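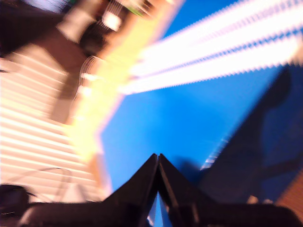
*Black gripper fingers over blue.*

I've been meaning to write up the Flotska water filter since September, when our flood support group in Zandton was given a batch of them to try. Mine has lived in my kitchen, my car and (for one very soggy week) a church hall, so I feel I can say a fair bit about it now!

It's a gravity filter, meant for households who've been moved out or cut off by flooding. You fill the top bag, hang it on something solid and clean water comes out of the tap at the bottom. No power, no pumping. The bag holds 8 litres and the whole thing weighs 900 grams empty, so an older person can carry it upstairs, though filling it is another matter.

Setting up is easy if you can read the leaflet. Ours came in English and Spanish only, and plenty of families round here speak neither at home. Yeison Lozano from the resettlement team redrew the steps as pictures on a sheet of A4 and those went down far better. Flotska, please just print something like that on the bag.

Flow is my main grumble. A full bag takes 46 minutes to run through, which is fine overnight and maddening when you've got three children wanting a drink and a pan of rice to get on. The Watow we used after the last flood was quicker, but its tap snapped off and the spare cost nearly as much as the filter. I've dropped the Flotska on concrete twice and the tap is still fine.

Taste is good, a bit flat. Skye Leckie says hers tasted of plastic for the first few fills, mine didn't. The hanging strap is too short for a door frame, so bring some rope.

One more thing for anyone buying for a group: the cartridges are sold separately and they only come in packs of 3. People who've lost their home and are moving between relatives can't be chasing parts, so budget for the spares up front and hand them over with the filter. We didn't, and spent a lot of October driving round with cartridges in the boot.

I'd have it again over the Watow. I haven't tried the Ryu yet, it's meant to be faster but it needs charging, and our sockets were under water.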